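Why your gripper keeps dropping the lunch box (and what to check before it does it again)

If you run hand-held grippers at home or in a little workshop like mine, sooner or later you'll drop a food container. I dropped one full of beet soup in December. It went off the side of the table, the lid popped, and I was finding pink spots on the carpet for weeks! So these are my tips, all learned the messy way.
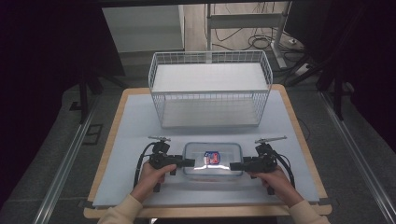 3 min read

Start with the boring stuff. I teach my kitchen robot, Elton, by doing each job myself with a pair of grippers first, and whatever sloppy habit I have, Elton picks up too. When my soup box went over I blamed the software for an entire evening. Then I looked at the pads.

Check the pads first

Rubber or fabric pads wear at the corners long before the middle looks bad. Run a fingertip along each edge with the power off. If you feel flaps, or there's a bit hanging down, that pad is done. A loose flap folds under when the jaws close, so you think you're pressing on the box and you're really pressing on a lump. Mine let go on the left every single time, and I still managed to miss it.

Don't trim the flaps with scissors and carry on. I tried that and got 20 more lifts out of them, then another drop (dry rice, thank goodness).

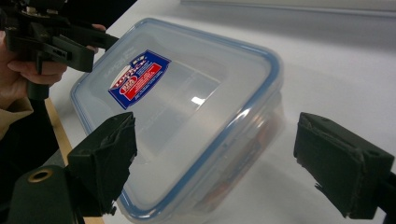

Look at the pad edges. Time for new ones.

Putting new pads on

Peel the old one, and get all the glue off the jaw. Rubbing alcohol on a rag does it, window open please. Let the jaw dry, stick the new pad down from the middle outward, and leave it overnight before you squeeze anything with it. I was impatient once and the pad slid sideways on the second lift. Do both sides of a pair together, even if one still looks okay! A fresh pad against a worn one makes the box twist.

Go for the walls, stay off the rim

Clear boxes with a soft rim around the lid are sneaky. The rim gives a bit, the jaws feel snug, and then the lid shifts while the bottom stays put. I aim lower, on the short ends, and keep the two jaws level with each other. Snap the lid all the way down before you start, too.

Practice with something harmless

My neighbor Ankica Karagiannis told me to use a box with 200 grams of dried beans in it and I've never gone back. If it falls, you sweep. No soup, no glass, nothing straight off the stove until you've done 5 clean lifts in a row.

Mind the cables

Before each go I hold both grippers out, cross and uncross my arms, and see whether a cable wants to catch on the table corner or my sleeve. A snagged cable tugs the jaw at the worst moment (ask me about the jam jar).

If it does drop

Let it fall. Really! Grabbing for it with your hands full of gripper is how I pinched my thumb. Stop Elton or whatever you've got, power off, wipe the jaws before the food dries on them, and look at the pads again before you switch anything back on. For beet on carpet, cold water and a lot of dabbing.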